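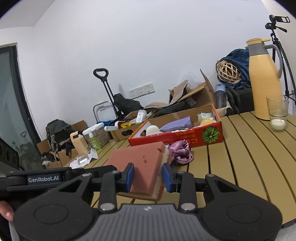 A reader of the first draft of this card wanted to know why we bother with hand-held demonstrations at all when a teleoperated arm gives you the joint angles for free, and whether a policy trained on one could ever be trusted on the other. It's a fair question, and it ended up shaping most of what we wrote below, so thank you for it!

# Brulport

Brulport is a set of 869 demonstrations of picking up and putting down soft household things, recorded with a hand-held gripper on ordinary cluttered tables. We put it together at Cloltach to train and test Reltent, our method for guessing how far to close on something squishy before the fingers have finished closing.

Last updated: Wednesday, July 26, 2023

## The short answer to the question

Teleoperation is lovely when you have an arm free, and we still use it for evaluation. But people are slow and a bit stiff with it, and soft objects punish stiffness. With the gripper in your own hand you feel the sponge start to give, and you ease off without thinking. That easing off is what Reltent learns from. The joint angles we lose can be worked out later by the arm's own controller, as long as the gripper path stays within reach (we drop the ones that don't).

As for trust, please read the results with the caveats next to them.

## What's in an episode

Each episode holds:

- the view from the gripper, with both blue pads in sight
- the gripper path, relative to its starting pose
- the opening between the pads
- a one-line text instruction, typed afterward
- a flag for slips, set by hand

There are 22 object types. Sponges get the most episodes, and among them are layered ones like the pink-faced sponge at the top, tilted so that the cream layer comes close to the pads. Tilted grasps matter a great deal to us, and we'd ask you not to filter them out as sloppy. A policy that has only met sponges lying square tends to pinch one corner and hope for the best.

We did not tidy the backgrounds. Boxes, bottles, bags and so on stay where they were, and the masks are there if you'd like to try cropping them away (we did, and grasping got worse on new tables).

## Training

The default config runs for 3,000 steps. If you're in a hurry, the checkpoint at 2,000 is usable, though it still squeezes too hard on thin cloth.

```
python train.py --config reltent_base.yaml
python eval.py --arm simon --objects soft
```

Simon is our evaluation arm. If yours has a different mount, change `tool_offset` first, or every grasp will land short and you'll spend an afternoon blaming the model, as we did.

## Results, with caveats

Reltent dropped fewer objects on Simon than our fixed-force baseline, and it left sponges visibly less squashed. The gain was clearest on tilted grasps. On satin and other slippery fabric the two were hard to tell apart, and we don't yet know if the trouble is the pads or the labels.

## Known problems

- Slip flags were set by different people and are stricter in the later episodes.
- Glare on shiny packaging upsets the path tracking. Affected episodes have `track_ok: false`.
- Instructions are in English only. More languages are planned for August.

Please open an issue if an episode won't load, and include its ID.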